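Workshop notebook, May: the indigo vat, again

Print this page | E-mail this page
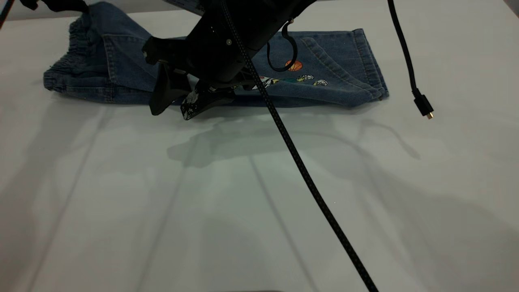 The vat in the back corner has been sulking since the last warm spell, so most of this entry is me trying to work out why, and writing it down before I forget what I did in which order (see last month, when I forgot what I did in which order). I started this morning by going back to what I want out of it, which is a medium blue that looks like it's been lived in a little. Everybody who comes through the shop asks for dark, dark, dark, and I get it, dark indigo is gorgeous, but the blue I keep wanting to wear is the slightly faded one on those elastic-waist jeans, folded lengthwise on the white table. The tan topstitching around the back pocket helps a lot, too. Put a warm thread next to a middling blue and the blue gets livelier without you touching the dye. I'm going to steal that for the work aprons, whichever way the vat goes.

OK, the vat. It's the fructose and lime one, in the tall Kemorex drum. I got in before 8 and took the lid off, and the surface was flat blue all over. No bronze skin, no flower, hardly any bubbles when I ran the stick around the edge. Smell was fine, kind of sweet and earthy. Liquid under the surface was a murky green when it should have been that clear amber, like weak tea. So it's oxidized, or it's out of sugar, or it's cold, or all of those together, which is usually how my luck runs.

Temperature: 82 F in the middle of the drum. Too low! I like it well over a hundred for waking up a tired vat, and then it can coast down from there. The band heater was plugged in but the dial had been knocked back, probably by me with the mop bucket. Turned it up, wrapped the old quilt around the drum again, and put the lid on. If you're reading this and you're the one who mops, please look at the dial when you're done. I will too.

pH strip said 9 and change. I never trust the strips in a dark liquid, so I let a drop sit on a white saucer and dipped from the edge of that. Still a bit low. Stirred up two spoonfuls of lime in a jar of warm water until it was smooth, poured it down the side, and gave the whole thing a slow stir, round and round and then backing the stick up against the swirl at the end to stop it. Then I left it alone, which is the hard part for me.

While that was heating I went through the test swatches from the Detville cotton. Reminder of what we're doing with these: same cloth, same scour, different number of dips, and then half of each strip goes in the window and the other half lives in the drawer. There are 13 strips in the batch. I'd expected the lightest ones to lose the most in the sun, and by eye they did, but the ones in the middle surprised me. The three-dip strip has gone a hair greener on the window side. I don't know if that's the indigo or if the cloth underneath is yellowing. The undyed strip looks a tiny bit cream to me, so my money's on the cloth. Should've hung a plain piece of the Bae linen next to it for comparison. I've done that now, top left pane, tied with red string.

Also in the swatches: crocking. Rubbed each one with a damp white hankie, same finger, same pressure as best I could manage. The six-dip strip left a really obvious smudge. The two-dip one left next to nothing. The six-dip strip was also the one I rinsed in a hurry because the sink was full, so I wouldn't read too much into it. I washed it again with the neutral soap, a long hot soak this time, and it let go of a startling amount of blue. Water was clear by the fourth change. I'll rub it again when it's dry and write the result in the margin.

Which brings me back to my usual rant about scouring. We keep blaming the vat for streaks that were in the cloth before it ever got near the vat. The new bolt of Kudell twill came in feeling lovely and smooth, and that smoothness is finish, and the finish has to come off. I boiled a yard of it with soda ash for a couple of hours and the water looked like iced tea. Poured it out, boiled it again, and it STILL came out yellow, only paler. Did the drop test after: a drop of water on the dry cloth should sink right in. On the unscoured piece it sat there like a bead on a waxed car. On the piece boiled once it sank in slowly, with a ragged edge. On the piece boiled twice it just vanished. So twice it is, for this bolt, and I've written that on a tag and pinned it to the end.

The twill shrank, by the way, more in the length than across. I'd marked a square on it with thread before the first boil (proud of myself for remembering). Nearly 2 inches gone out of the yard. Worth knowing before anyone cuts aprons from it. Cut after scouring, not before, even though it's so much nicer to cut when it's crisp.

Back to the vat after lunch. Warm now, and what a difference. There was a coppery skin starting along one side, and when I pushed it back with the stick the liquid under it was yellow-green and a lot clearer. Still not amber. I fed it some fructose dissolved in hot water, stirred, covered it, and made myself go sweep. Then I came back way too early and looked. Then I swept more.

Around three I gave in and did a test dip. Small piece of the twice-boiled twill, wet out properly, squeezed, in for a slow count under the surface with no splashing. Came out a bright yellowy green and turned as it hit the air, edges first and then the middle, and I never get tired of watching that. Settled to a soft sky blue in ten minutes or so. Even, too, apart from one pale spot where my thumb was. Did a second dip after it had aired and got closer to where I want to be. A third might do it. I think the target is three dips with a good long airing between, and then a vinegar rinse, and then the hot soap.

I pulled out thread for the aprons while it was airing. We've got a fat cone of tan and a skinny one of a sort of mustard. Sewed a line of each on the sky blue scrap. The mustard shouts. Tan is better, and I'd go with a slightly longer stitch than we've been using so it reads from across the room. The machine skipped on the heavy part where the hem doubles over, so I swapped to the bigger needle and it quit skipping. The bobbin was wound badly too (me again) and I redid it.

Pocket shape for the aprons is still up in the air. Square corners are quick and they look fine on paper, but the corners always fill up with lint and pencil shavings. I tried one with the lower corners clipped and it sewed up about as fast once I'd pressed the edges over a bit of card. Pressing is the whole trick there. I'm keeping the card, it's in the tin with the chalk.

Money stuff, quickly: we're low on lime, fine for fructose, and down to the last of the indigo powder that was opened in winter. I'd rather not start a new tub in the middle of a batch. The old powder's been good to us and the new one always needs a little getting used to. So whoever dyes next, please finish the old tub on the test pieces and leave the new one sealed until the aprons are cut.

Left to do:

Check the vat first thing, before the lid's been off for long. Temperature, then color under the skin, then pH, in that order, and write all of it down.

Scour the rest of the twill, two boils, in lengths short enough to move around in the pot. Last time I crammed it and got those fold lines, and we were looking at them for a month.

Rub test on the six-dip strip again.

Find out if the green in the three-dip strip is real. Maybe look at it outdoors, the light over that bench has been pink ever since I put the new bulb in.

Buy a second saucer. The good one has a blue ring on it now that isn't coming off.

Last thing, the drain. It's slow again. I put the strainer in while rinsing and pulled out a disgusting wad of thread and lint, and that helped some, but there's more down there. Kettle of hot water at closing and it was going down OK by the time I'd put the quilt back on the drum.

Last updated: May

This site uses cookies to remember your settings. By continuing to browse you accept our use of cookies.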